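Home Blog Tutorials Notes Contact
Search this site... Go

Recording your first batch of two-arm demos in simulation

I've had a few emails asking how I gather practice examples for my two-arm setup, so I'm finally writing the whole thing down. You'll need a simulator that can load two arms and a table, some way of steering both grippers (I use a pair of hand controllers, but a keyboard will do if you're patient) and a free afternoon. I run everything through a little recording script called Osex, which Jingyi Lu wrote and I've been slowly breaking ever since!

Start with the job itself. Write it in one plain sentence before you open anything. Mine was "pass the disc from the right gripper to the left gripper". If you need an "and then" in the middle, you've got two jobs, so split them up and record them separately.

Next, sort out your starting pose. Save one you like, then let the script nudge each joint a tiny bit every time you reset. My first go had no nudging at all, and the trained model was lovely as long as the arms began in exactly the same spot and hopeless the rest of the time (I sulked for a day, then recorded the lot again). 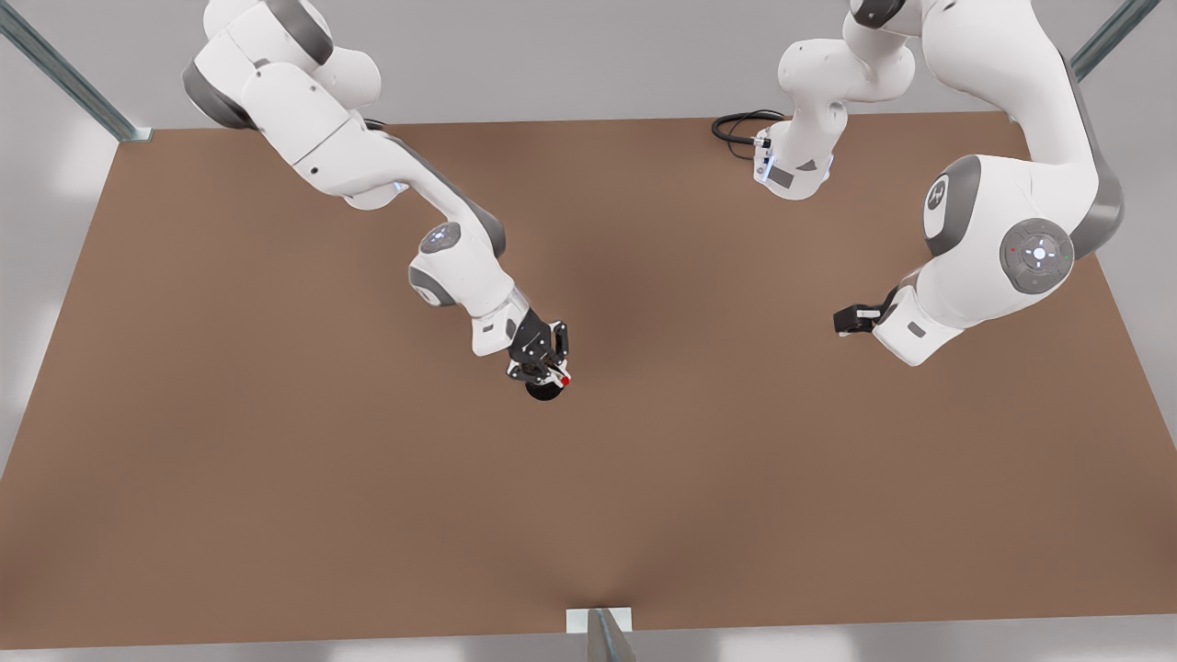
Now do ten goes and throw them away. I mean it! Your hands need to learn the controls, and those early wobbles are the last thing you want copied. Once you're comfortable, press record, wait a second, and move at a steady pace. Try to keep the speed the same from one go to the next. I get faster as I get bored, and it shows up in the data as plain as day.

For a handover, bring the giving arm to the meeting point and hold it still. Bring the other one across, close it, pause, and only then open the first. That little pause matters more than anything else on this page. Anqi Yan skipped it for a whole session and her model learnt to let go far too early.

If you fumble and recover, keep it. If you drop the thing completely, mark the go as failed and reset. Don't delete it, just put it in its own folder, as you may want it later for testing.

I aim for 90 recordings in a batch. Last time I kept 54 after checking, so don't be gloomy if yours shrinks too. To check, play each one back at double speed and look for long dithering at the start, fingers passing through the object (simulators do love that) and recordings that stop before the job is finished. I trim the dithering and bin the other two kinds.

Name your files with the job, the date and who was driving. You'll thank yourself when Shengli Hao asks which ones were yours and which were his.

Training is a separate post, and I'm halfway through writing it. If your controllers drift in the meantime, re-centre them every couple of goes and see if that settles it.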